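Bench check, gripper comparison, kitchen rig
Site: Dunescombe, back bench
Date: March 21, 2019
Checked by: me, with Madhu Mittal on the stop button
Grippers under check: Nanham two-finger, Suvevar two-finger
Result: pass with comments (two items open)

I've kept the same headings as the December sheet so you can lay them side by side. Comments are mine unless I say otherwise, and sorry in advance, I do go on a bit in section 3.

1. Before power

1.1 Stop button within reach of the second person — OK. Madhu likes it on her left, so the cable now goes round the back leg of the bench. Please leave it there.
1.2 Arm base bolts — OK, all tight. One had paint on the thread, cleaned off.
1.3 Gripper mounting screws — OK on the Nanham. On the Suvevar one screw was a touch proud, nipped up and marked with pen.
1.4 Cable slack at full wrist turn — OK, but only just on the Suvevar! Its lead is shorter and it pulls a little when the wrist goes all the way round. I'd like an extension before anybody runs it overnight. OPEN
1.5 Finger pads — OK. No splits or lifting edges on either set.

2. Controller

2.1 Force limit set and locked — OK. Costache controller, profile 2, same as last time.
2.2 Stop tested with arm moving — OK, both grippers, stopped smartly and didn't drift.
2.3 Restart needs a deliberate press — OK.
2.4 Log counter — reads 2,000 cycles on the Nanham and 111 on the Suvevar. Bear that in mind before you say the newer one feels nicer (it does feel nicer, I'll admit it, but it's had a very easy life so far).

3. Bench and props

3.1 Toaster stable on the bench — OK. I gave it a good shove by hand and it stayed upright.
3.2 Toaster lead clear of the arm's path — OK. Keep it round the right-hand side, please, and check it again each time the toaster gets moved.
3.3 Toaster rating — 800 watts on our prop list, fine for the bench socket.
3.4 Wrist camera view — OK. I wanted the fingertips and both bread slots in view together, because on the old bracket we kept losing one or the other and then arguing about whose fault it was.
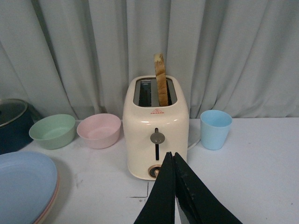 Item 3.4, wrist view: fingertips by the dial, toast in the right slot.

3.5 Room for a side approach — OK on the right, where there's a good stretch of clear bench. Tighter on the left with the pink and green bowls there. I wouldn't send the wider fingers in from that side until somebody has walked the path through at slow speed.
3.6 Bench surface — scuffs and small specks, nothing to catch on. A wipe wouldn't hurt.

4. Grip trials, slow speed only

4.1 Bread slice, light grip — both OK. The Nanham leaves a small dent in the crust, the Suvevar hardly any.
4.2 Cup by the rim — both OK, though I prefer the Nanham here. It closes more evenly and I don't find myself holding my breath.
4.3 Lever knob, push down — Nanham OK. Suvevar slid off to one side on the first go and was fine once I'd lowered the approach a little. Jiahui Zhong thinks the pads are too smooth and has asked for a rougher set to try. OPEN
4.4 Fingers clear of hot parts — OK. Neither gripper is to go inside a slot, toaster on or off. I've put that on the label by the switch as well.

5. Closing down

5.1 Toaster unplugged at the wall — OK.
5.2 Arm parked, controller locked — OK.
5.3 Sheet copied to Jiahui — done.

Next check once the extension lead and the rougher pads have turned up. If only the pads come first, do 4.3 on its own and write it in under this one.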